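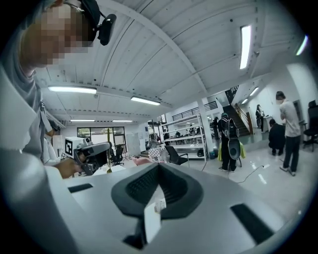
Marjut wrote to us in April that she joined the first reading circle only because it was raining, and that she has since read more letters from strangers than from her own family. Would we do it again, she asked, and could her sister come too? Yes to both, and so we are looking for new readers.

Skarncombe Letters is a small project about old private post. We have a collection of 1,152 letters and postcards, written by people who left the village to find work and by those who stayed at home. Until now 353 of them have been typed out. The rest are waiting, and many are in a handwriting that needs patience.
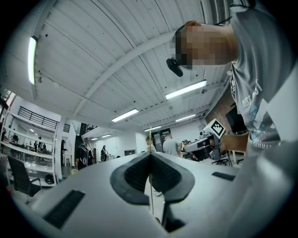
Ilari Kauppinen

Call for readers, Skarncombe Letters

We are looking for 11 people who would like to read and type letters with us during the autumn. You do not need to be a historian. You should be able to read joined handwriting in English, or be willing to learn it, and you should be able to use a simple text program. Good spelling is useful, but please do not correct the spelling of the letters – we want to keep the mistakes as they are.

The work takes roughly 36 hours in total. We meet in the evenings at 18.30 in the upstairs room of the Parisi building, and between the meetings you work at home from scanned copies. The originals stay in the archive.

The task is unpaid. We pay your bus or train ticket, and there is soup and bread at every meeting. Your name will be printed in the booklet if you wish so.

Some of the letters speak about illness, debts and the death of children. Please think about this before you apply. It is always possible to give a letter back and take another.

To apply, send us a short message and tell which evenings are possible for you, and whether you have read old handwriting before. A CV is not needed. You can also leave a note in the box by the door at Parisi. We answer to everybody by the end of August, and the first meeting is in September.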